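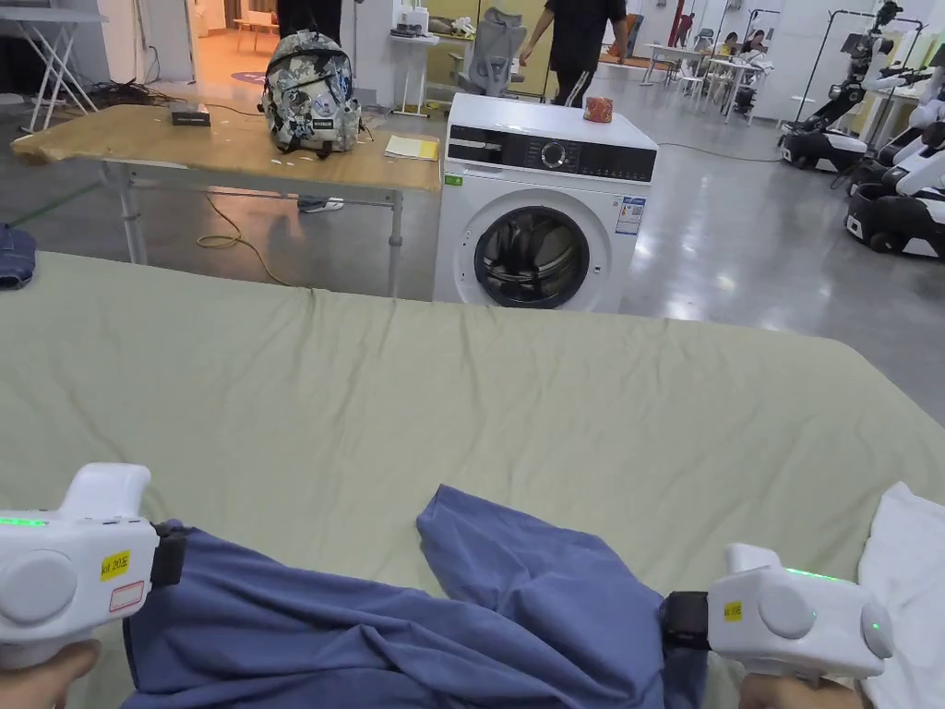
If your laundry or linen room is about to bring in robots, somebody on the shift is going to be asked to teach them, and at our place that somebody was me. I'd been folding at Skarnance for years and had never once thought about how I do it! The teaching is done with a pair of hand-held grippers, one for each hand, and you do your ordinary job through them while they record. I start everyone on one plain cotton garment laid out on a bedsheet, blue on pale green like mine, so you can see the edges easily. Pinch one side with the left gripper, the other side with the right, and get used to how little you can feel. It's like folding in oven gloves for the first morning, but it does pass.

Before you start

Check the strip on each gripper is lit green. Ours are. Any other colour and I put the pair back on charge and fetch another. Then give your sheet a quick smooth with your hands, and keep the next few garments within reach so you aren't stretching across yourself.

Doing a fold

1. Shake the garment out and let it drop however it drops. Don't tidy it first. The robot will be getting them in a heap too.

2. Find two edges you trust. I go for a hem or a side seam (collars are a pain, leave them till week two).

3. Close both grippers and hold still for a breath before you lift.

4. Pull gently outwards until most of the bunching has gone, then lower it flat. If a ridge stays in the middle, let go of one side and take a fresh grip further along.

5. Fold, release, and bring both grippers back to where they started.

If you drop something, carry on and pick it up. I used to stop and start again every time, and the people at Ultell, who set our system up, asked me not to. They want the fumbles as well.

How much to do in a day

We agreed 30 minutes on and then a proper break, which I'd push for at any site. My wrists were grumbling by the end of the first week. I do 200 folds on a good day, and we'd passed 700 between us before anyone saw a robot try one.

What it changes for you

I was nervous about this, I'll admit. At Skarnance the heavy flat stuff is going to the machines first, and five of us have moved on to teaching and checking, with the mending kept by hand. The Sadby site is doing it differently and I hear they're less happy, mainly over hours. So ask early, before the kit arrives: who gets trained, does the grade change, and what happens to the late shift? Get the answers in writing. We got ours in December and it made the whole thing a lot easier to talk about over tea.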